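Madalena Patrício had until Saturday to clear the upstairs room. The new tenant was a man named Quartey who had paid two months ahead and asked only that there be nothing on the floor.

There was a lot on the floor. Her aunt had sold small gifts up there for years, mostly by mail, under the name Bellov, and when she stopped selling she had simply shut the door. Madalena had carried most of it down in April. What remained was the stuff she couldn't put a price on or didn't want to.

She started at seven in the morning with coffee and the account book. The last line in it said 2,978, in pencil, with no word beside it. It could have been money owed or money made. She turned a few pages back, looking for another number like it, and found an order for 400 gift bags from a company called Skurico. She had never seen 400 gift bags in the house.

She put the book on the stairs and went to work on the table. It was white and plain and her aunt had wrapped everything on it. Madalena remembered sitting across from her as a girl, holding a finger on the ribbon while the knot was tied. Her aunt didn't talk while she wrapped. If you moved the finger too early she undid the knot and began again.

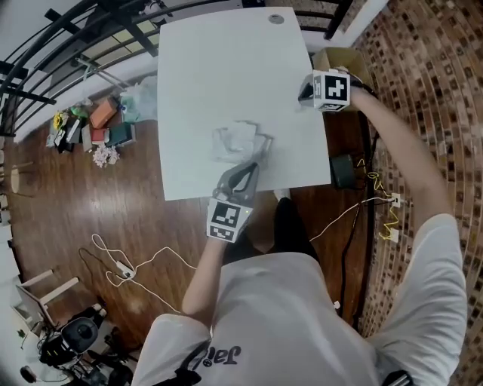 The sunflower was the problem. It was fake, and it had stood in the front window of the house until the window was replaced. Her brother wanted it thrown out. Her cousin wanted it but lived 36 hours away by bus and wouldn't pay for the shipping. Madalena had moved it from one pile to another all week, along with the little pink and white flowers, which no one had asked for at all.

She called her cousin at noon.

"I can put it in with the boxes," she said. "The red one and the orange one. It won't cost you anything."

"What's in the boxes?"

"I haven't looked."

"Then why would I want them?"

"You wanted the sunflower."

Her cousin was quiet. A television was on behind her. "Did she ever say anything about me?" she asked.

Madalena thought about the finger on the ribbon. "She said you held still better than I did."

It wasn't true, but her cousin laughed and gave her the new address, and spelled the street twice. Madalena wrote it on the back of a Dostirex receipt and put it in her pocket.

When she had hung up she got the tape from the kitchen. She wrapped the sunflower in newspaper first, then tied it with string. There was no one to hold the knot, so she pressed it down with her chin, and it slipped, and she undid it and began again.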